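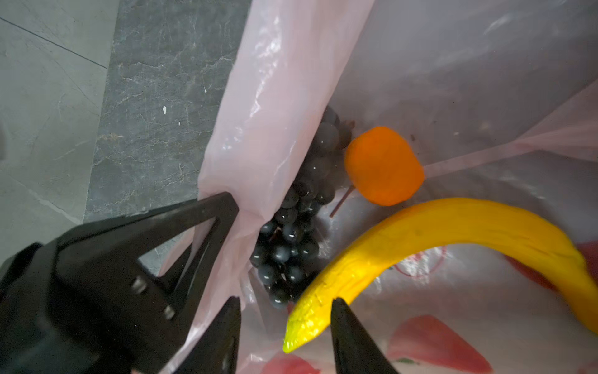

mossback_ty
I'd stop recording right now and look at your start poses before you add another single demo. When I had this problem, more data made it worse.

quillfeather
Ha, well, that was quick. I hadn't even typed out the rest yet! Okay, the full story for everyone else. I'm collecting demos for a grocery unpacking policy, one item at a time out of a thin plastic bag set down on the floor. Wrist camera only. I'm at 2,874 episodes across all the items and I was feeling pretty good about myself until I trained on them. Grapes are fine. The orange is okay if it isn't pressed up against the bag. The banana is a mess. The policy goes straight for the tip, closes, and then either slides off or takes a pinch of bag along with it.

Ty, what do you mean by start poses? I start every episode from the same spot above the bag. I thought that was the good way to do it.

mossback_ty
That's exactly what I mean. If every episode starts from the same place, you've taught it one road in. The bag slumps a different way each time, the fruit rolls, and now the road goes somewhere else. Move the arm by hand to a random spot before you hit record. High, low, off to the side, even with a finger already touching the plastic.

pan_and_tilt
Going to disagree with Ty here, at least in part. Random starts are nice but they won't fix a bad grasp. If the policy keeps going for the tip then somebody demonstrated going for the tip. Go back and watch your banana episodes. How many of them close on the end and how many close on the middle of the curve?

quillfeather
Ugh. Fair. I just sorted them. 1,168 banana episodes, and I'd say most of them go for whichever end is nearer the gripper. It's so much easier to teleop that way - the tip sits right there between the fingers and you just squeeze. Getting around the middle means pushing the bag wall down with one finger and I'm clumsy at it.

pan_and_tilt
There you go. Easy for you isn't the same as easy for the model. I'd throw out the tip grasps completely.

lowbatterylou
Noooo don't throw them out! Label them. I tag everything with a grasp type and then filter at training time. I deleted a big chunk of data last July and I still get mad thinking about it, because two months later I wanted exactly those episodes for a failure classifier.

mossback_ty
+1 to Lou. Disk is cheap.

pan_and_tilt
Fine, archive them, whatever. Just don't train on them.

gantrygoblin
Are you on the Handness gloves or a leader arm? I found the gloves way better for anything where you have to shove the bag out of the way first. With the leader arm I kept lifting the whole rim up.

quillfeather
Leader arm, bought secondhand. I looked at Handness and the price made me close the tab lol. I do a lot of rim lifting too, now that you say it. The rim rolls over on itself into this fat shiny fold and the top of the gripper pushes on it before the fingers even get to the fruit. Do you all count that as a bad episode?

gantrygoblin
Depends if you recover. If you bump the rim, back off, and come in cleaner, keep it. Those are gold. If you plow through and get lucky, I'd drop it.

lowbatterylou
Agree on recoveries. I make 8 deliberate ones per bag setup. Bump, back out, try again. Boring to record but it helped more than any setting I changed.

quillfeather
8 per setup, okay, writing that down. Second question then. Is a see-through bag a terrible choice? I picked it so the wrist camera could see things, but the printing shows through the plastic and I'm a little worried it's learning the red logo and not the banana. Also it's play-food kind of fruit, very shiny grapes, very yellow banana.

pan_and_tilt
The fake colors would worry me more than the logo. Mix in real fruit for at least part of the set. Real bananas have spots and they bend differently.

gantrygoblin
I trained on a plastic set from Memdale and it moved over to real oranges with no trouble at all. Bananas, so-so. I wouldn't panic yet. For the logo, turn the bag around half the time or use bags from other stores. And change the floor! If it's all gray marbled tile, it's going to be lost on carpet.

mossback_ty
What are you storing it in? Asking because if it's Skilance, their import used to drop the gripper width on old episodes and you'd never notice until training.

quillfeather
It is Skilance, hmm. I'll check the widths tonight before I do anything else. If they're all flat zeros I'm going to go lie down on that tile floor for a while.

Plan for now: tag the tip grasps and leave them out, random starts, mid-curve grasps only for bananas, Lou's recoveries, and a couple of different bags. I'll post numbers once I've retrained.

lowbatterylou
Post the bad runs too please, I learn more from those.

pan_and_tilt
And real bananas!!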